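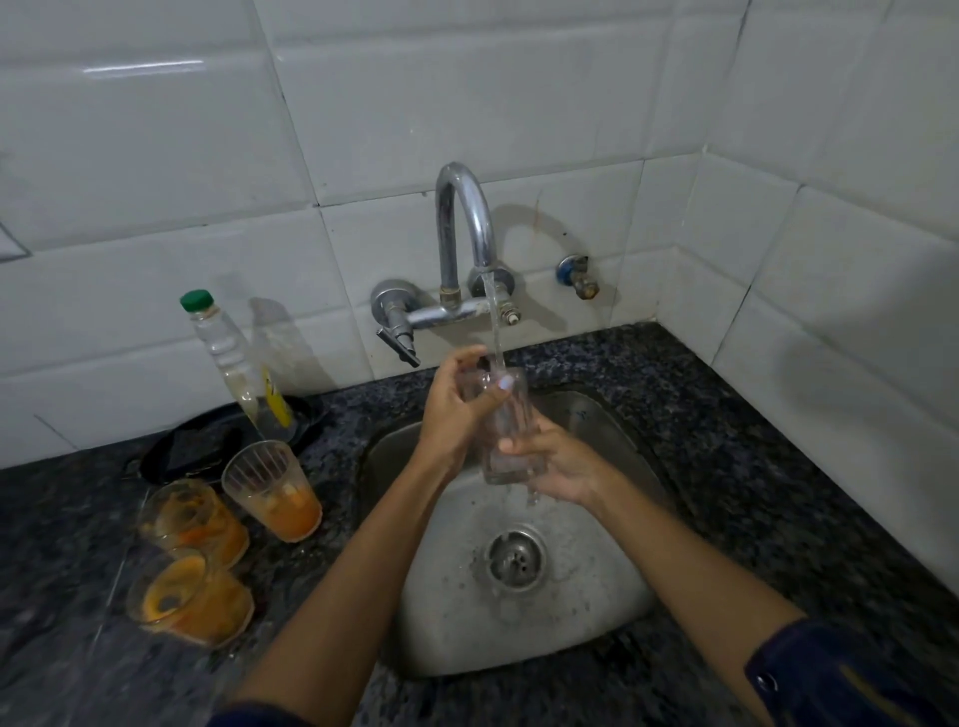
**Gripper trials move to the sink**

The Anix group has started the second part of its gripper comparison, and this time the task is rinsing drinking glasses. Two grippers are in the running: the two-finger Fuvberg, which most readers will know from the shelf-picking work, and a softer hand from Stisitz with 5 fingers.

Both are mounted on the same arm and run from the same controller. The camera sits at head height and looks down into the basin, so the view matches the recordings of people doing the job by hand.

Clear glass is hard on the depth camera, and running water makes it worse. In the first round the Fuvberg closed on the glass well enough but couldn't tilt it under the tap without hitting the spout. The Stisitz hand had room to tilt, though it let the glass turn in its grip once the fingers got wet.
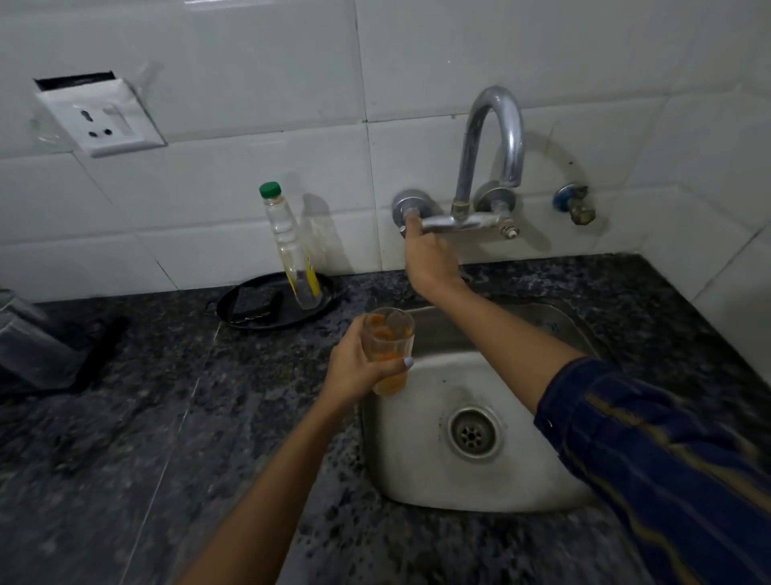 The faucet is the other half of the test. People tend to hold the glass in one hand and work the lever with the other, and a single arm has to put the glass down first. That step added 4 seconds to each run – more than we had planned for. A second arm is on loan from the Dambrauskienė workshop until August, and two-arm runs will begin once its wrist has been sealed against splashes.

Each gripper will get 60 runs with the same type of tumbler. Grip force and camera settings stay fixed throughout. Results will be in the next issue, along with the controller settings for anyone who wants to repeat the test.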